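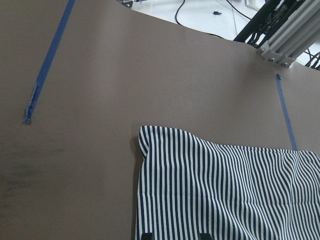

Garment Perception Group, Lellus Lab

Lists Threads Authors Search

Archive > sekard-users > Tape grid and wrist calibration

Last updated: May 8, 2025

From: Svenja Gruber
To: sekard-users
Re: Tape grid and wrist calibration

Hi Vicente, and hi everyone else who has been so patient with me this week,

Vicente Aravena wrote:
> The wrist extrinsics still drift after a restart. Are you
> fitting the tape lines over the whole image, or only near
> the crossings? In December we had 24 ms between joint state
> and image and it looked just like this.

Only near the crossings now, and I'm so glad you asked, as I had been fitting whole lines for ages (torn tape ends and all!) and wondering why the residuals looked silly.

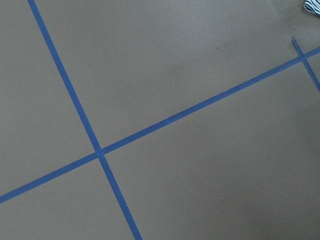 Blue tape crossings from the wrist camera, bit of striped cloth at top right

The detector takes each crossing as a patch, fits two lines inside it and throws out anything with a ragged edge. Config 7 on the Ocampo branch has the thresholds if you'd like to play with them. I also raised the timestamp buffer to 120 entries, so please pull before you compare numbers with mine.

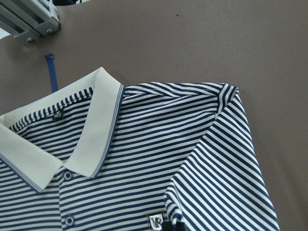 Segmentation is where I could really use a second pair of eyes. The Irutis model was trained mostly on plain towels, and it likes to break a garment into pieces wherever the pattern changes. With our polo the cream collar comes back as a separate object sitting on top of the navy and white stripes, and the grasp planner then happily proposes a pinch on the collar flap by itself. I've been merging masks by depth, and it does help, but the blue strip that runs in behind the collar confuses the merge again, and I'd love a cleaner idea than masking out everything blue, given
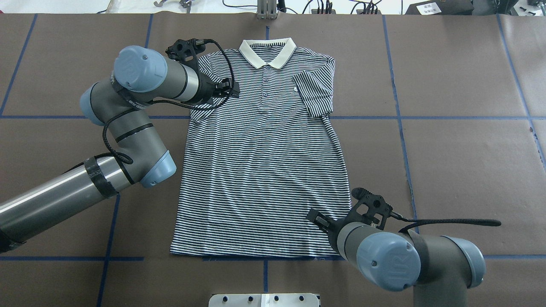
that the stripes are close enough in color to lose half the shirt with it. Maybe we could subtract the grid from the calibration instead, now that we know where the lines ought to be? I started on that in a small script and will push it once the tests pass (29 of them, mostly yours, thank you!).

If you have a recording with both arms moving, do send me the path. I'd like to rerun your timing check on it before I touch the planner.

Warmly,
Svenja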